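Difficulty, Fairness and the Player Who Stops
Speaker notes, afternoon session, Wednesday. Presenter: Akinyi Koech

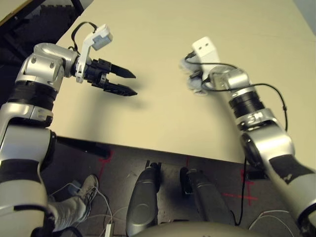 Opening. Thank the organisers and acknowledge Subira Khaemba, who prepared the survey material. State the question plainly: at what point does a demanding game lose a player who was, until then, enjoying it?

Slide 2. Introduce Mbwambo, the studio's second role-playing title. Combat is slow and deliberate, and the save points are far apart. The team received 1311 written responses from players who had abandoned the game before the final chapter. Read the first excerpt aloud: "I knew what I had done wrong. I did not want to walk back again."

Slide 3. Distinguish between failure and the cost of failure. Few respondents asked for weaker opponents. Many objected to repeating the journey from the harbour gate to the bell tower. Pause for the map.

Slide 4. Describe the changes made in the December update. Two save points were added to the tower district, and the ferry crossing may now be skipped once completed. Opponent behaviour was left as it was. Emlyn Ellis argued at the time for a separate story mode; note his position fairly, as he is speaking after the break.

Slide 5. Colour and legibility. The warning flash before a heavy attack was originally grey against stone. Wekesa Makokha's revised palette is now the default in all five regions. Show the before and after clips. Do not talk over the sound, as the audio cue was changed as well.

Slide 6. Assist options. Recommend that these be offered in the main menu under neutral labels. The word "easy" was removed from Mbwambo following playtesting. Achievements remain available whichever options are chosen.

If time is short, omit slide 7 (the Onstead prototype) and proceed to questions.

Likely questions. On multiplayer balance, refer the delegate to Peninah Kioko. On sales, advise that the studio does not discuss figures in this forum.

Closing. The revised design guidelines are available on request from the registration desk.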